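Filed under: Robots at Home / Galleries

3 min read

Can a machine do my chores yet? A small gallery

I've been asking this question since March, when I signed up for way too many robotics newsletters and started keeping a list on my fridge. The list is chores I'd happily hand over tomorrow. It started at 9 and I've only added to it - stirring the soup, folding fitted sheets, getting the lids back on the right containers, that kind of thing. So far I've crossed off vacuuming, and even that one comes with an asterisk, as anybody with a shag rug will tell you!

Some of you wrote in after my last post (the one about the Druleo shelf picker at the hardware store) to say that shop robots are the easy half, and I think you're right. A stockroom has straight aisles and boxes that sit where they're supposed to. My kitchen has a drawer I have to open with my hip. When I talked to the people at Clamska, a little outfit that works on kitchen tasks, they told me their test list has 63 chores on it and that wiping and stirring are the ones they argue about most. Stirring! I would have guessed eggs.

It does make sense when you think about it, though. If you stir too hard you slop it over the side, and if you're too gentle the bottom catches. I do it by feel while yelling at the dog. A lot of the practice happens in simulation first, where a spill costs you nothing and you can run the same pot all night long.

So, two from the simulated side of things, stirring and close-up work:

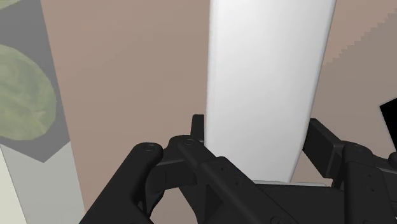
The gripper up close, black fingers on either side of something tall, white and smooth. Rounded things like that are my personal nemesis with soapy hands.

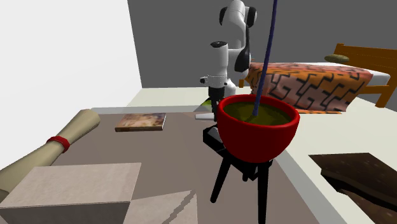
The big red bowl on its three-legged stand, with a thin blue rod dipped in the green stuff. Pea soup, as far as my stomach is concerned. I love that there's a bed with an orange blanket right there too - my first studio apartment was laid out on the same principle.

My own guess, for what it's worth, is that we'll see decent stirring in restaurant kitchens well before we see it at home. A restaurant makes the same sauce in the same pot every day, and I haven't made the same chili twice in my life. The folks at Grernlow are betting the other way and going straight for houses, starting with laundry. I've asked if I can send them a fitted sheet. No answer so far, but I'll post it if I get one, and the fridge list is still open, so keep sending me yours.

September 2024

We use cookies to remember your settings and see which galleries people read. Accept / Manage choices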